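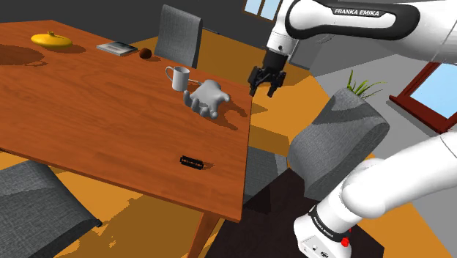
The table, with the yellow thing that sits at the far end.

Getting Rings, Scratches and Sticky Spots Off a Wooden Table

4 min read

We use cookies to remember your settings and to see which tips people read. Accept | Manage choices

I've been fussing over wooden tables for most of my adult life, starting with the one my aunt gave me when I moved to Pirnatthorpe (she'd had four kids and a parrot, so you can imagine). Most of what I know I learned by getting it wrong first. These are the things I still do.

White rings

A cloudy white ring from a mug is usually moisture sitting in the finish, and it's the easiest mark to fix. Lay a clean cotton dish towel over it, set the iron on low with NO steam, and press for a few seconds at a time. Lift, look, press again. I get impatient and want to leave the iron sitting there, and please don't, I've got a shiny patch on a nightstand to show for it.

If the ring is still there, rub in a little plain mayonnaise, leave it overnight and wipe it off in the morning. It smells like a picnic but it has saved me twice!

Black rings are another story. Those have gone down into the wood, and you're looking at stripping the finish and using oxalic acid. Gloves, goggles, open window, and read the whole label before you start.

Sticky patches

If the whole top feels tacky, it's probably old polish. Mix a few drops of dish soap into a bowl of warm water, wring your cloth out until it barely feels damp, and go with the grain. Dry right behind yourself with a second cloth. My friend Myrto Fragkou swears by adding vinegar, and I've gone off it, because on older finishes I think it leaves things looking dull. We've agreed to disagree.

For candle wax, put ice cubes in a sandwich bag, hold it on the wax for a minute and push the wax off with an old library card.

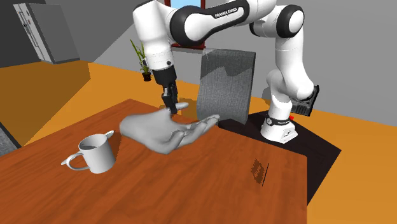
A hand over the tabletop, palm up.

While we're on hands: close your eyes and run your palm slowly across the top. You'll feel the gritty bits and the gummy bits long before you see them, especially in evening light. I do this before any oiling.

Light scratches

Rub a walnut half over a fine scratch, then buff with a soft cloth. It only works on medium to dark wood. Deeper ones want a wax filler stick. Buy two close shades and blend them, and go a touch darker if you can't decide.

If you do have to sand (oiled tables only, never veneer unless you're very brave), I start at 246 on the little Rajput sheets I buy. Odd number, I know, but that's what's printed on the packet. Anything as fine as 1,000 is for rubbing between coats of finish. I once used it on bare wood and it was a whole afternoon of nothing happening.
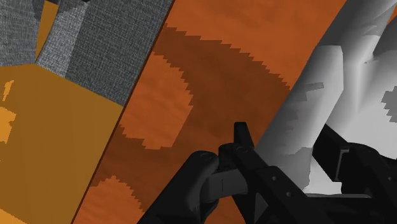
Orange wood-look surface, up close.

Oiling

Thin coats. Thinner than that! Wipe it on with the grain, wait 25 minutes, then wipe off everything that hasn't soaked in. Spread your oily rags out flat outdoors to dry, never bunched up in the trash, as they can heat up and catch fire.

You may also like

Flurnow floor wax: is it worth the fuss?
Unsticking a drawer with a candle stub
Anastasia Vlachopoulos on caring for cutting boards
My Caliter sewing box, tidied at last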